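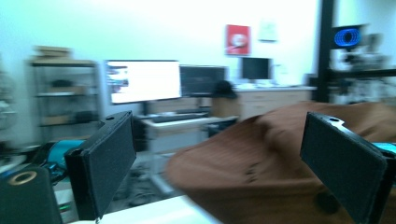 동아리에서 천 접기 과제를 준비할 때 제일 먼저 정해야 하는 것은 천의 색입니다. 우리 Clernwood 팀은 처음에 흰 수건으로 연습했는데, 흰 책상 위에서는 천의 가장자리를 찾기가 매우 어려웠습니다. 지금은 갈색 천을 씁니다. 하얀 상판과 색 차이가 크고, 검은 집게 손가락하고도 잘 구별됩니다. 다만 천이 빨리 움직이면 주름이 대각선으로 번져서 색이 좋아도 소용이 없습니다. 그래서 들어 올리는 동작은 천천히 합니다.

천 관리
새 천은 세탁을 한 번 하고 쓰세요. 섬유유연제는 넣지 않습니다. 너무 미끄러워져서 손가락 사이에서 빠집니다. 다림질은 연습 11회마다 한 번이면 충분합니다. 보관할 때는 접지 말고 굵은 종이 심에 말아 두면 접힌 자국이 남지 않습니다.

집게 손가락 닦기
손가락 패드에는 실 먼지가 많이 붙습니다. 연습 후에 테이프로 가볍게 눌러서 떼고, 물티슈는 쓰지 마세요. 지난 학기에 우리는 물티슈로 닦고 바로 연습했다가 천을 거의 20번 연속으로 놓쳤습니다.

대회 전날
Craddock 대회에 가져갈 천은 두 장을 준비합니다. 한 장은 연습에 쓰던 것, 한 장은 같은 가게에서 산 새것입니다. 책상 높이도 미리 재어 가면 좋습니다. 천 이름표는 모서리에 꿰매지 말고 봉투에 붙이세요. 모서리가 두꺼워지면 잡는 위치가 달라집니다.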